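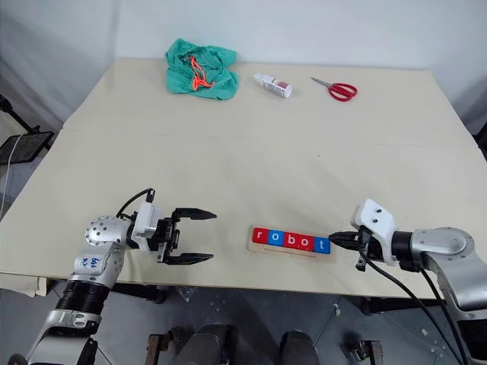 For release 5/22/26

Clivby Shared Workshop publishes build files for two-arm tabletop robot

VALLEJO – Clivby, a member-run workshop, today released the full build documentation for Tillance, a two-arm robot assembled by its members for small handling tasks on a table. The package covers mounting, wiring, gripper setup and control software. It can be downloaded from the Clivby website at no charge.

Tillance uses two arms that reach in from the near side of a work table. Each carries a black two-finger gripper. The arms are bought-in units. The table mounts, cable routing and cell layout are workshop designs, and the drawings list every fastener by size and length.

Motion is handled by Jekska, a control program written at the workshop. Jekska runs on a single desktop computer and addresses each arm separately, so one can be parked with its gripper open while the other works. Both arms share one coordinate origin, set during calibration. A full calibration takes about 12 minutes and must be repeated after any mount is loosened.

The reference task set includes spelling words with letter tiles in a shallow wooden tray, along with handling of cloth, cord, small bottles and scissors. Tiles are the stricter test of alignment – they sit edge to edge, and a small error at the wrist shows up at the fingertips. Cloth and cord are included for grasp planning on items with no fixed shape.

The release contains 489 files. Known limitations are listed in the readme. Cable strain at the wrist remains an open issue, and a revised clamp is planned for September.

Builders need a rigid table, a level floor and access to basic hand tools. Printed copies of the assembly manual are limited to 100 and can be collected at the Clivby front desk.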